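Diese Website verwendet Cookies. Mit der weiteren Nutzung stimmen Sie unserer Datenschutzerklärung zu. OK

Zu Besuch bei Fornbridge: Backstein, Kabel und ein altes Telefon

Im April war bei Fornbridge Tag der offenen Tür, und ich bin natürlich wieder zu früh da gewesen! Tamara Bucur hat mich trotzdem schon reingelassen und mir erst mal einen Kaffee in die Hand gedrückt. 2.220 Quadratmeter hat die alte Halle, früher hat hier die Firma Stirlow Lampenschirme genäht, und ich glaube, ich bin am Ende durch jede Ecke gelaufen (meine Füße sagen ja).

Am längsten hängen geblieben bin ich im Raum mit der roten Backsteinwand. So eine Wand hätte ich ja gern im Wohnzimmer. Davor ein graublauer Tisch, darüber eine schwarze, kegelförmige Lampe, und auf dem Tisch ein schwarzes Telefon mit richtigem Kringelkabel! So eins stand bei meiner Oma im Flur, fast 5 Kilo schwer, jedenfalls kam mir das als Kind so vor. Das zerknüllte türkise Tuch daneben hat mir farblich auch sehr gefallen.

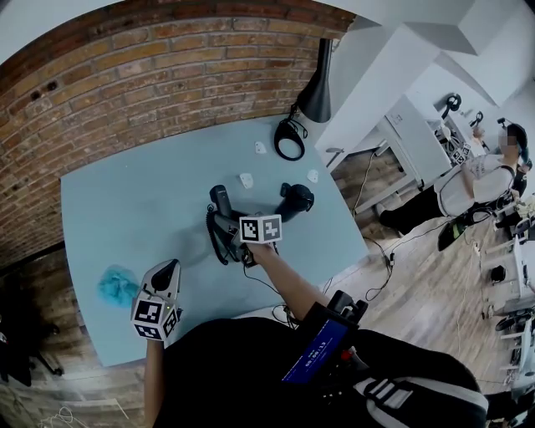
Holzboden und Mittagspause

Der helle Dielenboden macht den Raum richtig freundlich, auch wenn man bei den schwarzen Kabeln ein bisschen gucken muss, wo man hintritt. Zu Mittag gab's Linsensuppe für drei Euro, die war super, ich hab mir Nachschlag geholt. Danach noch kurz zu Jornik nach nebenan, die hatten aber leider schon zu. Parken könnt ihr hinten am Hof, vorne ist alles Anwohnerzone.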